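Ticket 3562 – Charity walk registration: confirmation emails missing, wrong start group on bibs
Opened by: Pirmin Rüegg, Kesier event office
Status: solved, one point open
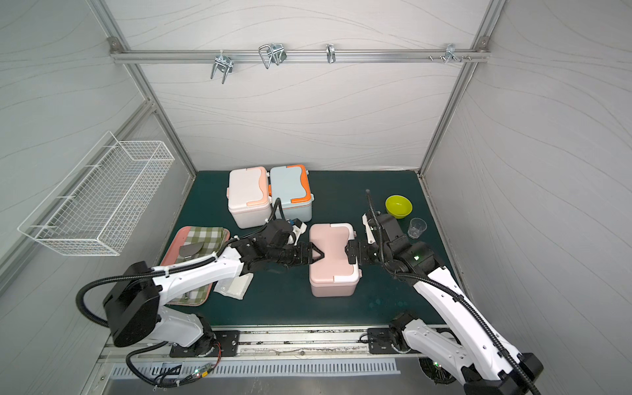
1. What was reported

On the morning of 14 June 2026 we received many messages from people who signed up for the Lollolari walk against domestic violence. They paid the fee, but they did not get the email with the bib number and the meeting point. Some other people got the email, but it showed start group B and they had chosen A (the short route with strollers).

The walk has 534 registered persons at this moment. I compared the list with the mail log, and 300 confirmations were sent. So it is a big part and not only a few spam folders.

2. What I checked first

- Spam filter: I registered myself with two private addresses. One mail arrived, one did not.
- Payment: all payments are marked as complete. Please do not ask anybody to pay again.
- Form: the field "start group" is saved correctly in the database. The mistake happens later, when the bib file is made.

3. Cause of the missing emails

Our mail account at Nägeli has a limit of 300 messages per day. Last December we sent the invitation for the candle vigil in small portions, so we never reached it. This time the form was opened together with the newsletter and almost everybody registered on the same day. The mails over the limit were refused, and the system did not try again.

Nägeli support raised the limit at 11:40. I sent the missing mails again at 12:05, all accepted. My second test address received the mail four minutes after.

4. Cause of the wrong start group

The bib template was copied from the old Grundum run. In that template group B is the default when the name of the group has a space at the end. In our form "A " was written with a space. I removed it and made the bib file new. 16 persons had the wrong group. They received a corrected email with an apology, and the old bib number stays valid.

5. Still open

Three people signed up without their real name, for safety reasons. They asked that the name does not appear on the public start list. I have hidden the complete list for now – the page shows only "list will follow". I need a decision if we publish a list at all. My opinion is no, the walk has no ranking and nobody needs it.

6. For the help desk

If somebody still has no email, search by payment number and press "send again" one time only. Do not read the address aloud on the phone, ask the caller to say it.

I leave the ticket open until the question of the list is answered.

P. Rüegg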